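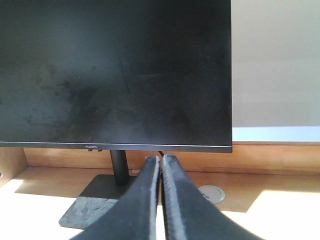 How many demos before you stop kidding yourself?

hexkey_dave
Posted in: Learning from demonstration
We've been collecting on one desk since March. The target was 200 episodes per task and we're there on two of them. The policy is still rubbish if the sun moves. Rutilio Cuautle, who runs our little corner of Allevbridge, wants to push on to 1,000. I think we'd just be buying a bigger pile of the same thing. Has anyone got past this by volume alone?

morag_t
Yes, sort of. We went well past your number on a drawer task and it did get better, slowly. Whether it was worth the wages is another matter.

sorar_user
It's variety you want. The Sorar write-up said as much and you can do it cheaply. Leave the blinds open, collect mornings and late afternoons, shift things on the desk between runs.

hexkey_dave
Read it. They changed the lighting, the table and the operator all at once, so I've no idea which one helped and I doubt they have either. Our blinds are open already. Have a look at the sort of thing we're recording on the paper task:

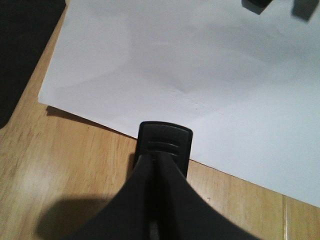
Wrist view, fingertip at the edge of the sheet.

morag_t
What's the instruction text for that one?

hexkey_dave
"Move the paper". I know.

morag_t
Well there's your problem. Move it where? If I gave that to seven people I'd get seven different tasks. No wonder it dithers.

pondetti_fan
Disagree, vague labels are fine if you have enough of them. We use Pondetti for relabelling afterwards and it sorts most of that out.

hexkey_dave
Sorts it out according to what? I tried it on 80 of ours and ended up correcting roughly half by hand. Might as well have written them properly the first time.

pondetti_fan
Half is worse than we get. Which camera were you feeding it?

hexkey_dave
Wrist only. And that's my other grumble. Everyone says keep the whole episode, including the bits where the arm is swinging about between goes, and I've never seen a decent argument for it.
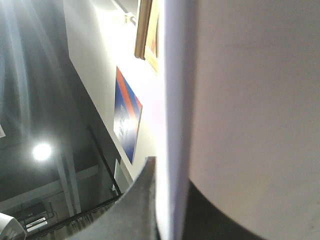
You're asking the model to learn something from lights and wall, and then you wonder why it cares what room it's in. I'd trim all of that. Rutilio says trimming by hand puts my own bias in, which is fair, but so does everything else we do.

sorar_user
Don't trim. You'll lose the recoveries, and those are the useful part. Sabatier lot cut theirs hard and had to go back to the raw files.

morag_t
Depends whether they kept the raw files. Dave, keep the raw files.

hexkey_dave
Kept. Still not convinced. I'll train one trimmed and one not, same labels, and hold back the afternoon runs for testing.

pondetti_fan
More than one seed each please, or we'll be arguing about noise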